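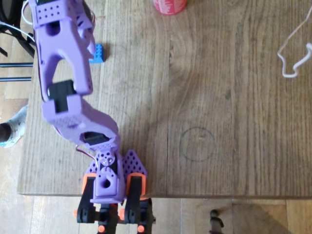 Dedance, Issue 100, page 3

Opinion > Home > Storage

Against the Clear Table
Kaiwen Shi
12/6/20

A blue toy brick on a wooden table is, according to the people who sell storage, a problem. It's small, it has studs on top, it has a place it belongs, and the table isn't that place. I've been reading their advice for most of the year and I would like to put in a word for leaving the brick alone.

The advice comes in several flavors but the core of it is always the same. Clutum, whose catalog arrives at our house whether we ask for it or not, calls it the Clear Surface Rule. Every evening, each flat surface in the home is returned to bare. What was on it goes into a bin, the bin goes onto a shelf, and the shelf has a label. The starter set is 300 dollars. The set for "active families" is 989, and I read that number several times in case I had missed a decimal point. For that you get bins, labels, a rolling cart, and a booklet on how to talk to your children about putting things away.

We didn't buy the 989 set. My sister-in-law passed along most of a starter set in February when she moved, and I gave it a fair try. I labeled. I sorted by color, because the booklet says to sort by color, and this was my first hint that the booklet had been written by someone who doesn't play with bricks. A child building something doesn't want blue. A child wants the flat two-by-four that was right here a minute ago. Sort by color and every piece you need is at the bottom of a bin with every other shape there is, and you have to tip the whole thing out to find it. Sort by shape instead and you need more bins than Clutum is willing to put in one box, which may be the idea.

Then there is the table itself. Ours is a light brown wooden one, and it's the best work surface in the house. Bricks stay where you put them. You can see a small piece against the wood without hunting for it, which can't be said of our rug, where pieces go to wait for bare feet. You can pull up a chair. The light is good. Given all that, I don't understand why the table should be treated as a kind of showroom that people are allowed to borrow between meals.

I know the reply, having had it from my own mother. If you let one brick stay, you'll have 100 by the weekend. There's something to this. I've eaten dinner with my elbow against a half-built parking garage and I didn't enjoy it. A table that can't be eaten on isn't doing its job, and I have no patience with the other camp either, the one that says mess is a sign of a lively mind. Mess is mostly a sign that it's late and people are tired. I've known plenty of dull people with filthy desks.

But one brick isn't 100, and the rule can't tell them apart. It treats the leftover piece as the first step toward ruin, so the adult of the house ends up walking laps at nine o'clock with a bin on one hip. I did those laps for weeks. I found that I was putting away things which were needed again at seven the next morning, in some cases by me. A pair of scissors went up to its labeled shelf and came back down so often that I could have charged it rent.

It also wrecks whatever was going on. A piece set to one side is usually set there on purpose. It's the next piece, or the one that didn't fit but might later, or it marks where somebody stopped. Take it away and you've saved yourself the sight of it. The builder has lost the thread. Cooks understand this perfectly well and so do people who sew. Nobody tells a person halfway through a hem to put the pins back in alphabetical order for the night. With children we've somehow agreed that the work doesn't count as work, and so it can be swept up whenever the grownups would like a look at the wood.

I have my doubts about the pictures that go with all this advice, too. The Hidayat showroom out by the highway has a "living family table" on display, and I went to look at it, being in the market for chairs. It's called the Mallberg. It has a drawer running along one side, sold as a place to "tuck the day away," and on top there was a bowl of lemons. The drawer is shallow and it sticks. I asked the salesman what people keep in it and he said mail. So the day gets tucked away as mail, and the toys presumably go on top with the lemons. I came home without chairs.

What would I have people do instead? Not much, and I'm suspicious of anyone who offers a system to replace a system. At our house we've gone to one big tub with no label and one tray. The tub is for bricks in general, all colors, all shapes, and digging in it is half the fun anyway – it makes a terrific racket, I'll grant, and I wouldn't recommend it near a sleeping baby. The tray is for whatever's in progress. At dinner the tray moves to the sideboard and after dinner it can come back. Strays that don't make it onto the tray stay on the table. If one is under somebody's plate, that person moves it.

This works fairly well, by which I mean it fails about as often as the bins did and costs less. Some nights the tray is overfull and a wall falls off somebody's castle in transit, and there are tears. Some nights no one moves anything and we eat around it. My mother has visited twice since we changed over. She picked up a brick both times, looked for somewhere to put it, and set it down again a little closer to the salt.

The bins weren't wasted. Two of them hold onions and potatoes, which sort very nicely by color. The rolling cart never came with the starter set, and the booklet is under the short leg of the sideboard. If anyone from Clutum would like it back they can write to me care of this magazine, though I'd want to find something else of the same thickness first.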